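3.2 小酒厂转产：我在Vetine蹲点时看到的

先交代一下这一节怎么来的。我本来只想研究地方酒厂的产品线，压根没打算写社区供应，结果跟着Gunther Rothe在Vetine跑了一阵子，话题就歪掉了（歪得还挺开心）。Rothe管着Brinkmann酒厂的蒸馏车间，他们平时做杜松子酒和果渣白兰地，后来腾出一台小蒸馏器，给镇上供清洁用酒精。我手里的材料主要是车间记录、订货单，还有和十二户人家的闲聊，聊天多半在饭桌边进行，录音里全是碗筷声。

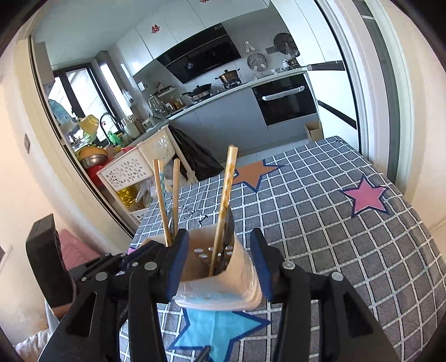
图3　饭桌边的餐具筒与筷子

酒厂为什么愿意分出设备，去做利润这么薄的东西？

酒头本来就卖不出好价钱，存着还占罐子，按Rothe的算法，稍作处理供给本镇，比运去外地处理划算。

这个说法我一开始不太信，就去翻了账。从订货单看，Brinkmann一共送出2,053瓶，收货的有学校、诊所，也有一家叫Asuveo的面包房。面包房老板娘特别健谈，她说以前跟酒厂半点来往都没有，现在连做朗姆葡萄干面包的酒都改从那儿拿了！我觉得这种“顺带的生意”很值得记一笔，前人写转产时常常只算设备和工时，很少去问后来谁和谁做起了买卖。

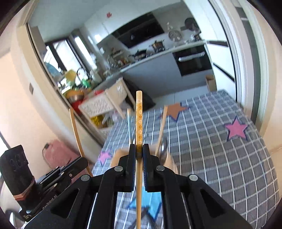 当然，面包房只是一个例子，我也不敢拿它推得太远。订货单上有53个收货方，我挨个打电话，有的接了，有的没接，有的接了以后跟我聊了半天天气。愿意细说的那些里面，态度差得很大：诊所看重送货准时，学校在意瓶子能不能退，小饭馆则一直抱怨标签太小，看不清浓度。标签这件事我特意回去问了Rothe，他叹了口气，说标签是借用果酒那条线贴的，尺寸改不了，要改就得停线。
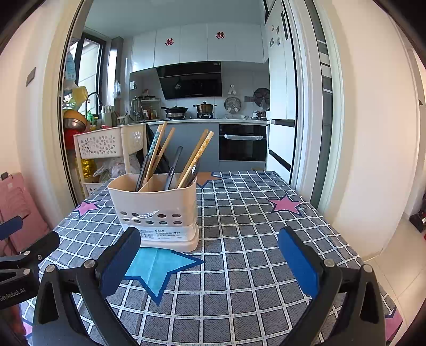 停线的代价到底有多大，车间记录里能看出一点眉目。八月是果渣进厂的时候，灌装线排得最满，清洁酒精只能排在夜班，工人为此吵过一架（记录里写得很客气，叫“就班次交换意见”）。后来的办法是把小瓶换成大桶，由收货方自己分装，灌装线上的活一下子少了很多。可这么一换，住家就不方便了，谁家里愿意放一只大桶呢？镇上的合作社Cluvamura接过了这一段，在自己的门市里分装零卖，每瓶加一点手工费。

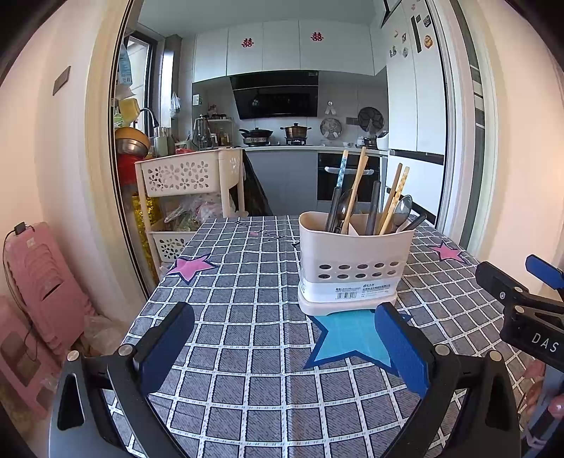
手工费定多少，双方谈了好几轮。我手上的会谈纪要写于2018年3月25日，里面酒厂的意思是别加价，合作社则坚持分装要人、要地方、要洗瓶子。我个人比较站合作社这边，我在那个门市里帮过一下午忙，洗瓶子真的很累，腰疼了好几天。最后的做法是按桶结算，每桶贴一笔固定的钱，零售价由合作社自己贴在门口。

还有一个地方我没弄明白，留在这里给后来的人。按理说大桶更省钱，可记录里的单位成本并没有马上降下来，头几批甚至还高了一点。我猜是桶的押金被算进了当期支出，Rothe觉得是夜班补贴没有及时摊掉。我们俩为此对着账本争了一个晚上，谁也没说服谁，下一节的成本表就把两种算法都列出来了。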